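3.2 Collecting the demonstrations

The whole dataset comes from teleoperation. One operator, both arms, one task at a time. No scripted motions, no simulation. We tried mixing in scripted approach moves early on and dropped them – the policy learned to hesitate at the exact point where the script handed over to the person. Details in the appendix.

Task set is called Skastora throughout, after the internal name of the packing workcell. Everything in it is café work: put cups in a carrier, put a carrier in a bag, take a lid from the table and place it on a cup, add napkins. Short tasks. The longest one chains several of the others and accounts for most of the failures, see Section 5.

Collection started on January 21, 2019 and went on into February. In that time we kept 161 episodes. More were recorded, a good deal more, but the first batch had a clock offset between the wrist cameras and the joint logs and we only caught it when Kemppainen plotted gripper width against the video. Offset was not constant. Not recoverable with any method we trusted, so the batch is out. It's not counted anywhere in this paper.

Operators. Joni Jääskeläinen and Asif Satti recorded nearly all of it, with Elsa Kemppainen filling in. Different styles, and this matters. Jääskeläinen moves one arm and parks the other. Satti moves both at once wherever he can, so his episodes are shorter and also messier at the contact points. We did not try to harmonize them. An earlier attempt at a written protocol made everybody slower and the motions came out stiff, and the resulting policy was stiff too. Operator identity is stored with each episode but isn't given to the model.

Resets. Between episodes the operator rearranges the table by hand. Instruction was only: change something. That turned out to be too loose. After the first days, nearly all bags stood in the same spot, handles the same way, since that is where a hand naturally puts a bag down. From then on we used a reset list generated by a small script (Laitinen wrote it), which tells the operator where the bag goes, which way it faces, and what else has to be on the table. Objects on the list may be irrelevant to the task. Blocks, lids lying on their side, spare carriers. We wanted the policy to see clutter it should leave alone.

Paper goods are harder than they sound. Bags deform and stay deformed. A bag used in 14 episodes does not behave like a fresh one: the opening sags, the handles stop standing up, and the grasp that worked on it in the morning misses. We swap bags on a schedule now but keep some worn ones in. Cups stick together when nested. Pulling one from a stack often brings a second along, and operators handle this in their own ways, by shaking, or by holding the rest of the stack with the other gripper. All of these are in the data. We don't label them seperately.

Cameras. A fixed view of the workspace, plus wrist views. The fixed one gives layout. It is nearly useless in the last few centimeters of a grasp, where an arm is often in the way. The wrist views are the opposite: fingers and object very clear, the rest of the table only partly there. Ablation in Section 5 removes each in turn. Short version – losing the wrist view costs more, but losing the fixed view costs in a nastier way, the arm goes confidently to the wrong object.

Episode boundaries. Start is the first commanded motion, end is when the operator presses the pedal. People forget the pedal. Idle tails of over 60 seconds showed up in some logs. We trim any tail where neither arm moves and neither gripper changes width. The trimming is automatic, and Ahonen checked the cut points by eye for each task. A few cuts came too early, always on lid placement, where a hand holding still is part of the job. For those the original tail was put back.

Failed attempts. Kept if the operator recovered, removed if not. So a dropped cup picked up again is a valid episode; a cup rolled off the table is not. We went back and forth on this. Recovery examples are a small share of the set but without them the policy has no idea what to do after a slip, it just repeats the closing motion on nothing. Satti's episodes contain most of them, for the reason above.

Quality check. Every episode is watched once, at speed, by someone other than the person who recorded it. Marks are keep, trim or drop. Where the reviewer was unsure a second person decided. We considered a graded score and found that our grades agreed poorly, even with our own earlier grades, so no.

Storage and replay run on Seva, our in-house logger. Joint positions, gripper widths, and images share a single clock after the fix. Replay on the robot was done for five episodes per task, open loop, to check that the logged commands reproduce the motion. With rigid objects they do. With the bag they mostly dont, for obvious reasons, and we read nothing into that.

Typical views are in Figure 3.
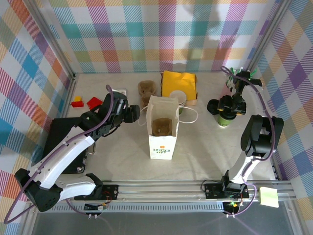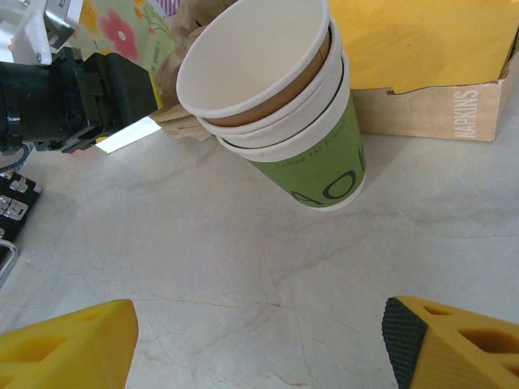 Figure 3. Café workspace. First: fixed view, with two arms on the rail and a white paper bag holding a pulp cup carrier. Second: wrist view, three nested paper cups ahead of the open yellow fingers, napkins to the right.

How many operators does a set like this need?

More than one, in our experience. With a single operator the policy picks up that person's habits along with the task, and it fails when the table calls for a motion that person never makes. Two people with clearly different styles already helped. Whether a third adds much we can't say from this data, Kemppainen's share is too small to test it on its own.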